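Small drawers get their day at Sukenthorpe

The Alexiou swap shelf in Sukenthorpe is open again, and what a cheerful Wednesday morning it was, with neighbors drifting in well before the doors were meant to open! Since January the shelf has found new homes for 1,386 household bits and pieces.

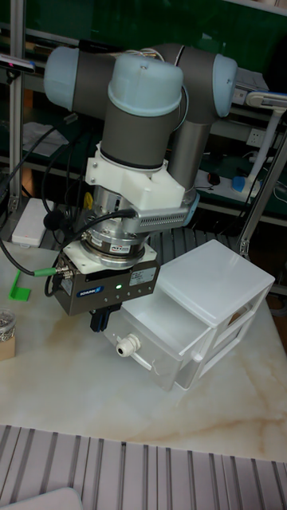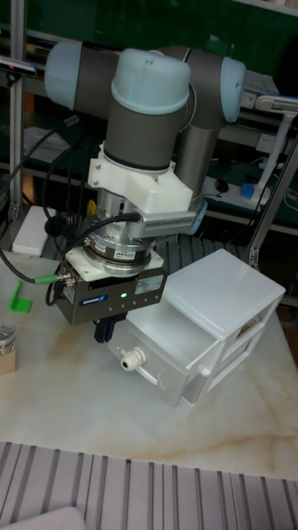
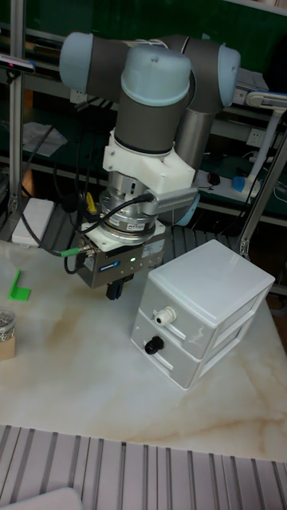 Sorting small parts is the theme for the coming month, and anyone with a muddled desk or sewing corner is warmly invited to come along. A little tabletop unit like the one in the last picture, with its white knob on the upper drawer and black one on the lower, will do nicely for buttons, screws or stamps. Doors open at 3, and bags are welcome.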